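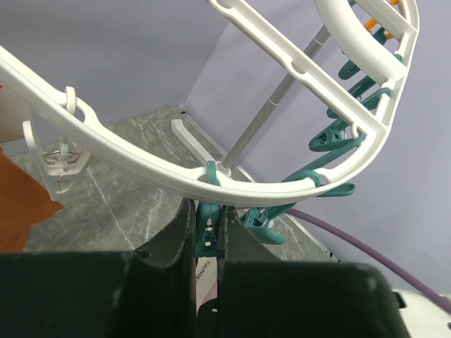
Filed under: Residents' Business / Laundry and Drying Room

Kirkolgate House, Laundry and Drying Room Working Group
Minutes of the meeting held 3 May 2018 in the ground floor meeting room

Present: Loredana Guerra (chair), Liliana Serra (minutes), residents of units 4, 9, 11, 16 and 22
Apologies: unit 7

1. Minutes of the last meeting
Approved with one correction. Under item 3, "dryer vent" should read "dryer lint trap." Unit 9 asked that the correction also be made on the posted copy.

2. Matters arising
2.1 The floor drain in the drying room was cleared by Gallegos. Invoice received and passed for payment.
2.2 The second light switch has not been replaced. Carried forward.
2.3 The lost property box has been emptied. Unclaimed items went to the thrift store on Purkthorpe Street.

3. Clip hangers
3.1 L. Serra reported on the white plastic clip hangers used for socks, underwear and other small items. The group had asked for a count at the last meeting. There are 37 hangers in the drying room, of which six have a cracked rim or crossbar and are to be thrown out.
3.2 Loose and missing clothespins were discussed. The pins hook over the rim of the hanger and can be moved from one hanger to another, so a broken pin does not mean the whole hanger is lost. The supply cupboard holds 84 spare pins, white and teal mixed.
3.3 Unit 16 asked whether the colors could be kept apart, white pins on one set of hangers and teal on another. After discussion it was agreed that mixed colors do no harm and that sorting would take more time than it saves. Unit 16 asked that the minutes show disagreement.
3.4 Pins should sit at the molded notches where the hanger has them. Pins hooked elsewhere on the rim slide toward the low side when the load is uneven, and wet items end up bunched together. Residents are asked to hang heavier items on opposite sides.
3.5 When removing a pin, squeeze it open and lift it clear of the rim. Several hooks have been snapped by pulling straight down on the clothing. Unit 4 noted that the hooks become stiff in winter and that the hangers nearest the window are the worst affected.
3.6 Proposal to buy new hangers of the Casia type. Unit 11 had brought one for inspection. The rim was judged stronger but the pins are fixed and cannot be replaced singly. Proposal not carried, two in favor, four against, one abstaining.
3.7 Agreed: throw out the six damaged hangers, keep their sound pins as spares, and buy no new hangers before the next meeting.
Action: L. Serra, unit 4

4. Hanging rails
4.1 The rail on the north wall is pulling away at the left bracket. Gallegos quoted for a new bracket and longer screws. The quote was accepted.
4.2 Until the repair is done, only clip hangers and shirts are to go on that rail. Towels, sheets and jeans go on the south rail.
4.3 Unit 22 requested a lower rail for residents who cannot reach the present one. L. Guerra will measure the space under the window and report back.
Action: L. Guerra

5. Drying times and airflow
5.1 Unit 9 has kept a log of the dehumidifier. On the high setting a full room takes roughly 54 hours to dry in wet weather. Unit 9 believes the door is being left open at night and the log is therefore not reliable.
5.2 Agreed to fit a door closer if the cost is within the maintenance allowance. Unit 9 to continue the log through the end of May with the door shut.
5.3 The water tank of the dehumidifier is to be emptied by whoever finds it full. The sign has fallen off and will be reprinted.
Action: unit 9 (log), L. Serra (sign)

6. Items left on hangers
6.1 Complaints were received from units 7 and 16 about dry items left in place over several days.
6.2 Agreed that dry items may be taken down and placed in the basket by the door after two days. Items are to be unclipped one at a time and the pins left on the hanger.
6.3 Unit 11 asked who decides whether an item is dry. No decision was reached.

7. Budget
7.1 The annual allowance for the room is $600. Payment for the drain comes out of this year's figure. The bracket will be charged to general repairs.

8. Any other business
8.1 Unit 22 reported a smell of detergent in the hallway. Source not known.
8.2 Unit 4 has found one child's mitten, blue, behind the south radiator. It is now in the lost property box.

9. Next meeting
Date to be posted on the notice board. Item 2.2 and the lower rail to be taken first.

Minutes taken by L. Serra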